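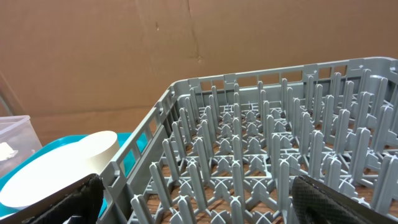 The grey peg rack on the demonstration table, with the gripper at its near edge.

11th May
By Felicja Górecki

I have been putting off writing up the open day at Brustwood, partly from the usual muddle of spring jobs and partly from having come home with so many notes scribbled up the side of the programme that I couldn't read half of them. Well, I have deciphered what I can, and there is more in it for an ordinary kitchen than you might expect from an afternoon spent looking at robots.

My friend Priya Abernathy drove us over. The workshop has had an open day every year since it moved there, and this year 226 people put their names down, so it was a squash at the front. The arm everybody wanted to see goes by the name of Pan, and its job is handling crockery and putting it in a rack. I could have watched it all day! Priya went off for tea twice and I hadn't moved.

The young man at the table was from Hukaretti, who look after the software, and he was very patient with my questions. Most of what he told us about making things easy for a machine is good sense for people too, so I have tried it all at home since.

Start with the rack. A peg rack like theirs, with rows of upright pegs and an open lattice underneath, will hold a plate wherever you put it down. My old wire one only had slots along one side, and everything else lay in a heap. If you are buying new, take your biggest dinner plate to the shop with you and try it between the pegs - I wish I had done that in January, when I bought one that wouldn't take anything wider than a saucer.

Mind what goes under it. An open base lets the water straight through, and they had theirs on a wooden surface, which is fine for a demonstration but not for a real washing-up. At home I put a folded tea towel under mine, or an old baking tray if there is a lot to do, and tip it out before bed.

Give small things a place of their own beside the rack. There was a teal tray right up against theirs, with a clear plastic container close by, and I came straight home and copied the idea. Mine is an old roasting tin lid, and it catches the jar tops, the egg cups and the plug.

Fill from the back. He said that reaching over things is where the trouble starts, for an arm or for a person, and I have chipped enough cups to believe him. Large plates at the far side, small ones next, cups last and nearest to you.

Clean between the pegs about once a week. A bottle brush does the sides and an old toothbrush does the little crossings in the base, where the limescale gathers. Soak it first in warm water with a good splash of white vinegar, half an hour or so, and rinse it well.

Priya asked what the arm cost and was told it wasn't for sale, but the Pevach stall by the door had brushes and cloths, and she came away with seven of the cloths. I have had one of them off her already and it is very good on taps.

Contact Felicja | Copyright Felicja Górecki | Back to top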